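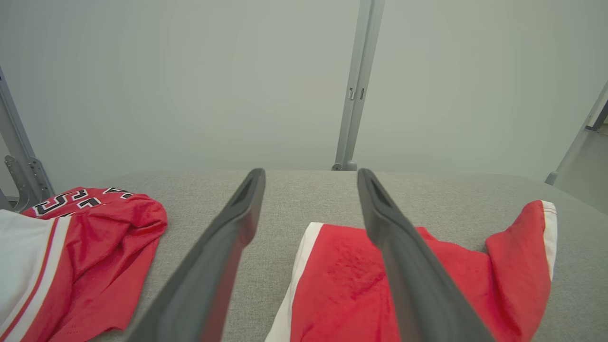 3.2 Garments and Work Surface

The garment set was drawn from the Frota collection, a stock of 390 used items bought in February from Peltirberg, a secondhand clothing dealer. Items were kept in the condition in which they arrived. They were neither ironed nor sorted by size, and care labels were left in place. The present section covers the sportswear subset, in which red items with white trim make up the largest color group.

Sportswear was treated separately for 2 reasons. First, the fabric is thin and smooth compared with cotton knits, so a folded edge tends to open again once it is released. Second, printed or applied numerals are stiffer than the cloth that carries them. A jersey dropped onto a surface therefore bends mainly along the borders of the print, and the creases that result differ from those in a plain shirt of the same cut. Side panels and contrasting stripes have a smaller effect on stiffness but are useful as landmarks. A white stripe on a red ground marks a seam or a hem, and it remains easy to follow where the garment is bunched.

All handling took place on gray upholstery. An earlier round used a bare laminated table made by Stollico, on which light garments slid when one edge was pulled. Woven upholstery holds the cloth in place through friction and is closer to the surfaces on which laundry is sorted in many homes. Its drawback is the rounded edge, over which a sleeve or hem can slip. Garments were placed in heaps of mixed orientation, with overlap permitted.
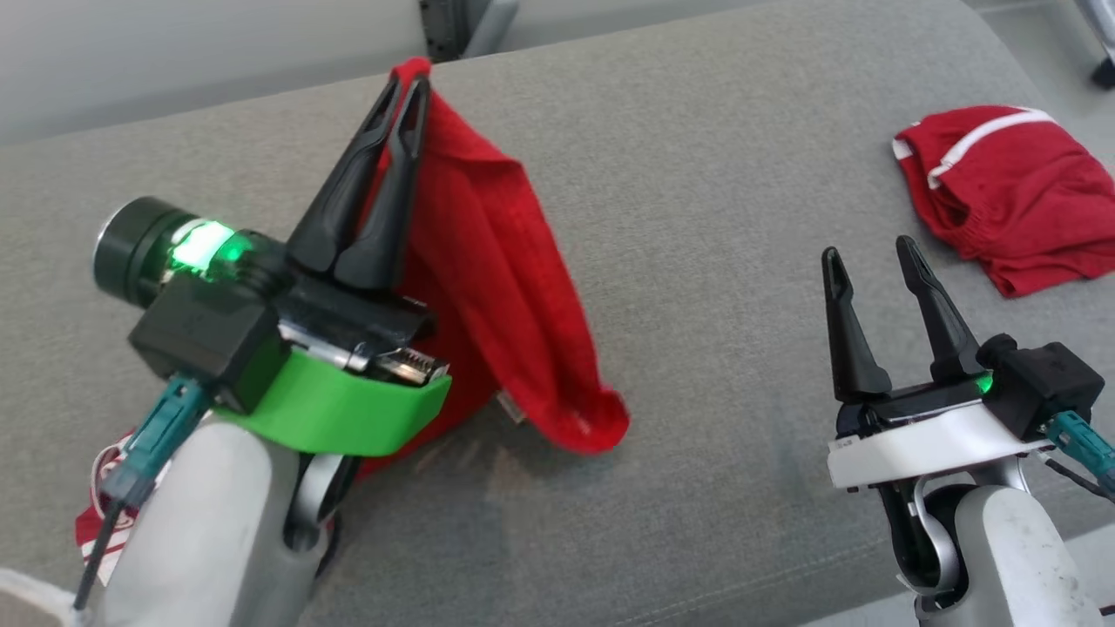

Figure 4. Red knit garment held by its top edge, with the lower edge resting on the upholstery.

Lifting a garment by one edge separates it from its neighbors and lets gravity remove part of the crumpling. The shape of the drape depends on the grip point. A knit held near a corner falls into a narrow column that widens toward the bottom, while a grip at the middle of a hem gives two shorter lobes. The lower edge of a ribbed knit often curls outward where it meets the surface, and this curl must be flattened before the first fold.

Each trial was entered in the Nikitz log with the garment type, the grip point, and the number of lifts required before the item could be laid flat. The log was closed on August 31, 2021, at 3,000 trials. Of these, 200 were set aside for the comparison of ribbed and smooth fabrics reported in Section 4.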